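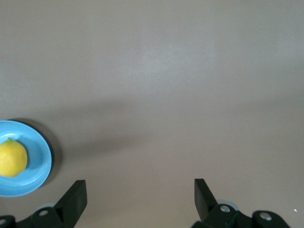

**Wie kriege ich Zitronenflecken von einer matten Tischplatte wieder weg?**

Matte Platte, graubraun, Marke Buvier, hat 324 Euro gekostet. Saft stand wohl über Nacht drauf, jetzt helle Ringe am anderen Tischende. Spülmittel bringt nix. Was nun?

**plodport_kueche**

Kommt aufs Material an. Lackiert oder Kunststoff: lauwarmes Wasser, 2 TL Natron auf ein Glas, weiches Tuch, fast 30 Minuten liegen lassen, dann klar nachwischen. Nicht schrubben!! Sonst glänzt die Stelle nachher, kriegste nie wieder matt. Erst an der Unterseite testen. Bei Stein oder geölt lass das mit dem Natron, da die Pflegeanleitung suchen. Falls der Ring bleibt, ist die Oberfläche angeätzt, dann hilft putzen eh nicht mehr.

**Jedau**

Teller drunter, fertig. Aufgeschnittene Zitronen kommen bei mir nie direkt auf den Tisch. Hab selber seit November so nen Ring.

**kongkaew77**

Hatte ich auch, bei mir war's geöltes Holz. Ganz fein angeschliffen, in Faserichtung, 2 mal dünn nachgeölt. Sieht man noch wenn man weiß wo. Bei Kunststoff natürlich nicht schleifen. Schreib mal was das für ne Platte ist, sonst raten wir hier nur rum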